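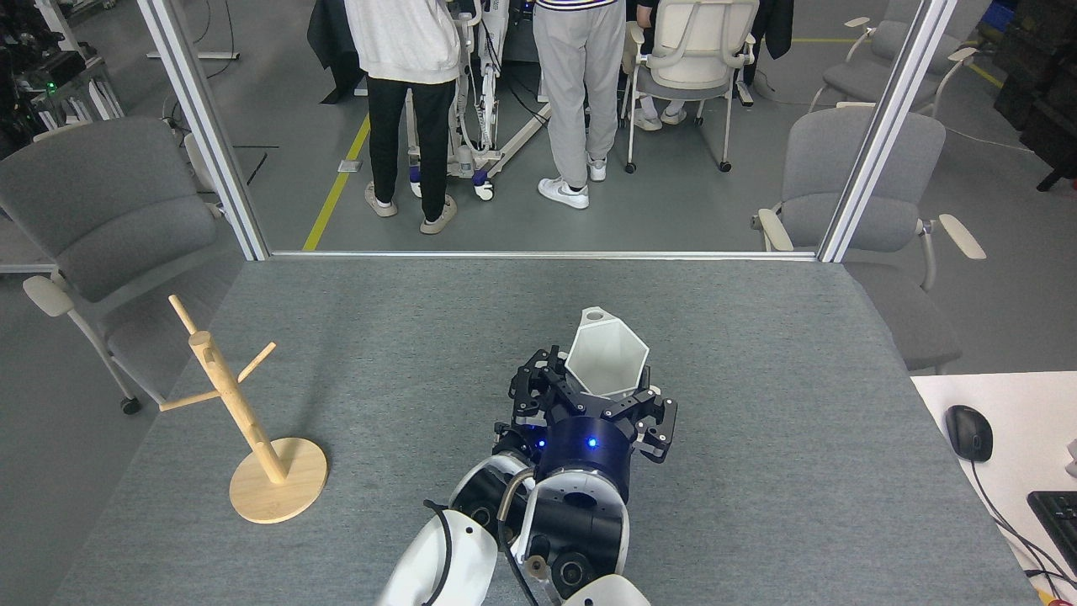

Ticket 721: mug tree leans, cups won't stay on the pegs

Filed under: Home & Kitchen Fixes > Storage and Racks
4 min read

Status: open again (sorry!)

Okay, so I'm reopening this one. It's the light wooden mug tree from Plundik, the one with the round base and the short pegs, and the cups are the white six-sided ones from Sustard. I love both of them separately. Together they've been driving me up the wall since May.

The short version: hang a cup, walk away, come back, and the cup is on the table. The felt top has saved every one so far (no chips yet, knock on wood), but I'd like to stop relying on that.

What I've tried:

1. Tightened the post. It screws into the base from underneath, and I got maybe a quarter turn out of it. It still leaned afterward, a little less I think, or maybe I just wanted it to.

2. Checked the table with a level. The table is fine. I was kind of hoping it wasn't, because that would have been an easy one.

3. Twisted the pegs. Two of them were loose in their holes and had rolled around so the tips pointed lower than they should. I took those out, put a dab of Mikkelsen wood glue in each hole and left them overnight. They're solid now. Big improvement with my old round mugs, almost none with the hexagon cups.

4. Went back to the cups, which I should have done first. The handle loop is small and sits up near the top edge, so when you hang one all the weight swings out underneath and a flat side bumps the post. Then it sort of walks itself toward the tip of the peg.

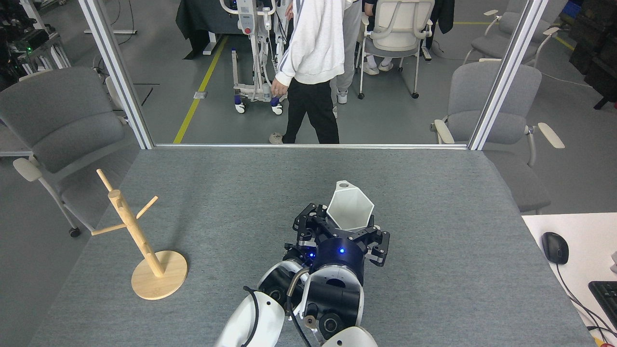
So the direction you come in from matters a lot more than I thought. If the mouth is tipped up and the loop goes over the peg first, it slides all the way back and sits there. If you come in level you catch the flat side, and the loop only gets about halfway on. I did 10 tries each way on Wednesday and the tipped way held every time – the level way dropped four.

5. Stuck a thin rubber ring on one peg (from a pack of 26 that Prarnero sells for jar lids, so I have plenty left). It grips nicely, but now the loop is a tight fit and you have to wiggle it on. Jury's still out.

Still not fixed: the lean. I tried a cork pad under the low side for a while and it looked terrible. Has anyone re-drilled one of these bases? I'm scared of splitting it, and a replacement base costs more than I want to pay for a circle of wood. I'd also take suggestions for cups with a bigger loop, as long as they're white and faceted like these!

Will update after I try a thinner ring.

70 people have this problem | 10 comments | Share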